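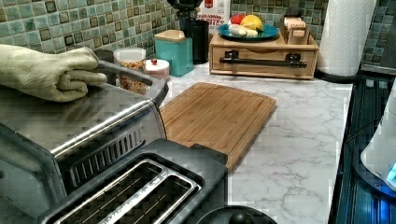
Jevus Weekly Dose Organiser – review

My father came home from hospital in April with a two-week course of antibiotics on top of the tablets he already takes for his heart and his blood pressure. The antibiotic had to be taken four times a day on an empty stomach, and two of the others had to be taken with food. Within a couple of days we had lost track of whether he had taken the lunchtime capsule, so I bought the Jevus organiser from the chemist on Bromholm Road.

It is a tray holding seven strips, one for each day, and each strip has four compartments marked morning, noon, evening and bed. The strips lift out separately, so he can put one in his coat pocket and leave the rest at home. There is also a clip-on timer that beeps at up to 5 set times a day. The timer takes 2 button batteries, which were in the box.

What works

The lids are the best part. Each one has a wide tab that you push up with your thumb, and Dad can manage it despite the arthritis in both hands. With his old box, a cheap one with small square lids, he used a teaspoon to prise them open. The Jevus lids also stay shut. I dropped a full strip on the kitchen floor in the first week and only one came open.

The lettering is large, black on white, and printed on the lid instead of being a sticker. It hasn't rubbed off so far.

The compartments are deep enough for his evening lot, which is six tablets including a big calcium one. If you take more than that at one time you may struggle.

What doesn't

The timer is fiddly. You hold down one button to choose the alarm and press another to move the hours forward, and there is no way to go back. If you go past the time you want you have to go all the way round again. The instructions are a folded sheet in very small print. It took me most of an evening to set the alarms for seven, noon, half past five and ten.

The beep is loud enough to hear from the next room but not from upstairs. It stops after a minute and does not repeat, so if Dad is in the garden he misses it. My neighbour's Lovurton box keeps going until you open the lid, though it is bulkier and has to be charged.

One warning about what you put in it. Benito Mateos, the pharmacist at Bustamante's, went through Dad's list with me and said two of his medicines should stay in their original packs because they don't keep well once they are out of the foil. I would not have known. Ask before you start popping things out of blister packs, and keep the boxes and leaflets so you can check the dose. He also told us to keep the antibiotic going to the end of the course, as prescribed, even though Dad felt better after the first week.

The organiser is not child-resistant. We keep it on a high shelf when the grandchildren visit.

Did it help?

Yes. Over the rest of the course he missed one dose that we know of, and we only knew because the capsule was still there at bedtime – I rang the pharmacy to ask what to do about it. Filling the tray takes me ten minutes once a week.

I would buy the tray again without the timer if it were sold that way. Dad has gone back to using the alarm on his phone.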